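Hilow FAQ

I get a lot of the same emails over and over, so I finally sat down and put the answers in one place. If yours isn't in here, write to me anyway, I like the mail. (Irén Sipos, I write most of Hilow and break the rest of it.)

So what is Hilow?

It's the control software I run on my two-arm cloth setup. It reads the cameras, asks a policy what to do next, checks that the answer isn't crazy, and sends joint targets to both arms. It also records everything, and for a lot of people that turns out to be the part they want. You can run just the recorder and ignore the rest of me.

And Asau? And Fogh?

Asau is the planner. It takes a chunk of future motion and smooths it so the arms don't jerk when one chunk ends and the next one starts. Fogh is the viewer, where you scrub through an episode and see joint angles and video lined up. They used to be one giant program and I was miserable. Splitting them up was the best week of work I did all year!

Do I need both arms?

Nope. Set arms to 1 in the config and Asau skips the collision check between arms. Folding gets pretty hopeless, but pick and place is fine.

How fast does the loop run?

The joint loop runs at 200 Hz. The policy is way slower than that, so it hands over a chunk of steps and the fast loop plays them out while the policy thinks about the next batch. If your computer can't keep up you'll see "stale chunk" in the log and the arms will hold where they are. Close your browser tabs first, then come complain to me.

My arms freeze when the grippers get close together. Bug?

Probably the keep-out distance. By default Asau wants a good bit of space between the two wrists, and for cloth that's too much, you really do need the jaws almost touching when one side hands a fold to the other. Lower wrist_gap a little at a time, with your hand near the stop button please. I run mine at 66 millimeters, measured between wrist centers, and your grippers may be fatter than mine. 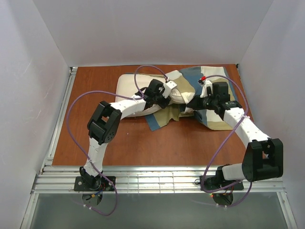

Page last changed: June

Getting a pillow and a patterned cloth apart when they're bunched up together is my favorite stress test, by the way. Both wrists end up in the same small patch of table, and every lazy assumption in the planner comes out to say hello.

Why does it lose track of the cloth?

Cloth is awful. I don't track corners at all anymore. The old version did, and it would happily find a "corner" in any fold that looked pointy enough. Now the policy gets the raw images and the joint positions and I leave it alone. If you still want corner detection it lives in the old branch, but I'm not fixing it.

Can I use a different camera?

Sure, as long as it gives you steady timestamps. Cheap ones that drop frames in dim light will ruin a whole afternoon of recording and you won't notice until training. Turn off auto exposure! I can't say this enough. Fogh puts a yellow tick on the timeline wherever a frame is missing, so check for those before you keep an episode.

Do cables matter to the software?

More than I'd like. A loop of cable that tugs on the wrist shows up as extra load on the last joints, and Hilow may read that as contact. Leave plenty of slack, then run the wiggle script, which moves each arm through its range and plots the load. Bumps in the same spot every time are usually a cable.

What's the Erkar format?

That's my episode file. Joints, commands, images, and a notes field I wish people would fill in. There are 2 versions floating around and the new Fogh opens both, but the old Fogh chokes on the new one. Run the converter and keep your originals until you've looked at a few.

Can it run without the arms plugged in?

Yep, start it with --dry and it fakes the motors. Good for testing configs on the couch.

Will you add support for my arm?

Maybe. Send me the motor protocol and a log of it moving and I'll take a look.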